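How I Look After a Robot's Hands

Hi! I'm Mavis Zamora, and I fix robot hands for a living. My badge says Cloretholm Workshop, but the kids who visit call me the hand doctor, and I like that a lot better.

You have muscles in your arm that pull on long stringy bits called tendons. Wiggle your fingers and watch the back of your hand. See those ridges moving? Lots of robot hands work the same way, with thin cords that run through the fingers and little motors that do the pulling. Cords stretch when you use them all day (so do sweater sleeves!), and a stretchy cord makes a lazy finger.

So every morning I start with the power OFF. Then I bend each finger gently and feel for anything gritty. Sand, crumbs and fluff love to hide in the joints. I brush them out with a soft paintbrush, and I never blow on them, because breath has spit in it. Yuck!

Next comes the wake-up stretch. I stand back behind the yellow line, switch on, and the hand opens and closes 200 times. My friend Dagmar Halás listens with her eyes shut. She can hear a dry joint from across the room. If one squeaks, we switch off again and give it a single drop of oil. One drop! I used three once and the hand dropped everything it picked up until lunch.

After 500 hours of work, the cords come out and new ones go in. I write it all down in a fat notebook, and I'm on page 407 now.
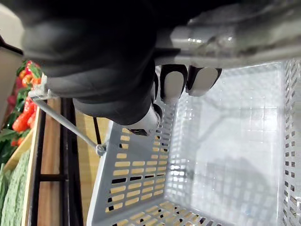
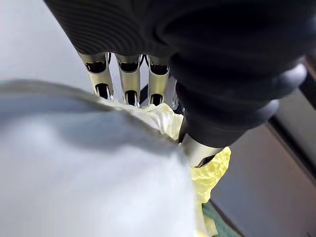

Fingertips are my favorite part of the job, since they wear out the way your sneakers do. I wipe them first and then look for shiny spots, nicks and loose edges. A pad like the pale gray ones pressed on the shopping basket gets a squeeze from me to check it's still stuck down at the edges. Metal tips like the ones on the crumpled yellow stuff get a different test: I slide an old silk scarf over them, very slowly, and if it snags I know there's a rough bit to polish. My scarf has a lot of holes in it now, and Dagmar wants to buy me another one in December.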